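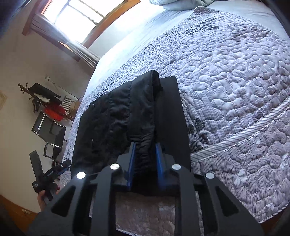

Up at six, still full of last night's noodles, to help Nelly hang the last of the sound pieces before the doors opened at ten. The gallery is an old tram shed and cold as anything in April, so I lived in two jumpers and drank far too much tea.

Chege is the one everybody wants to stand under — 38 little speakers on fishing line, all whispering tide tables in different voices. Mine is the low one near the fire exit! I recorded it in the pantry with a doona over my head and I still reckon I sound like my aunt.

Oduor gave his talk at eleven on theatre made for one listener at a time. I'd meant to take notes and wrote down a single word, "ankles", which means nothing to me now. Good questions afterwards though, and a bit of a barney between Hooman and a bloke in the second row over whether a recording can be called a performance. Hooman wouldn't budge.

We had 468 through by closing. Seung-woo was hoping for more but I thought it was heaps, what with the rain and the buses being off.

Chips on the way home with Nazanin, who wants me to do the text for Ivberg in spring. It pays (a bit) and there's a lake in it, so I said yes before she'd got to the end of the sentence. Must ring her tomorrow and find out what I've agreed to. Also need to give Nelly back her good pliers, they're in my coat.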